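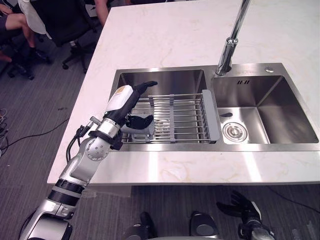
Left hand at the dish rack, Tuesday morning.

Second day with the Dreltex on trial. Got in before nine and Vivek Chaudhary already had the arms powered up, so I made tea and read through the service sheet again. The offer is a monthly hire with the kitchen package included, which means both arms, both hands, the Flimitell software and a visit from Gavstead if anything breaks. The hands can't be hired separately. I asked twice.

We spent the whole morning at the sink. The rack sits across the narrower basin and the job is to get the hand down onto whatever is resting on the rods without pushing the rods about. The hand comes in from the left with the fingers over the front edge of the rack and the thumb underneath. I like the thumb. It is slower than the one on the Teuber we had in April but it doesn't twitch while it is waiting.

We did 20 tries before lunch on the grey piece and I wrote down each one. Vivek wanted to stop and change the grip settings after the first few. I said no, we should see what it does as delivered, as that is what we would be paying for. He agreed but sulked a bit. The marks in my notebook are a mix and I will type them up tomorrow.

Glass is another matter. The brochure says glassware is covered and the small print says "with supervision", and I could not get a clear answer on the phone about what supervision means. Is it a person in the room, or a person with a hand on the stop button? Alžběta Vaněk rang back from Gavstead at two and was helpful about everything else. She is sending the long version of the terms.

Other things to raise with her. The manual is 86 pages and the part on cleaning the hands is one paragraph. The cables along the arm need a better clip - I don't want them anywhere near a full basin. The noise is fine, we could talk over it all day.

Afternoon went on the right arm, mostly calibration, which took over 2 hours against the 20 minutes in the manual. Vivek thinks it would be quicker a second time. I have put it down as a mark against them anyway.

Not decided. The price is fair if the visits are really included. Need to ask about notice period, and bring in more tea towels. Home by half six, soup.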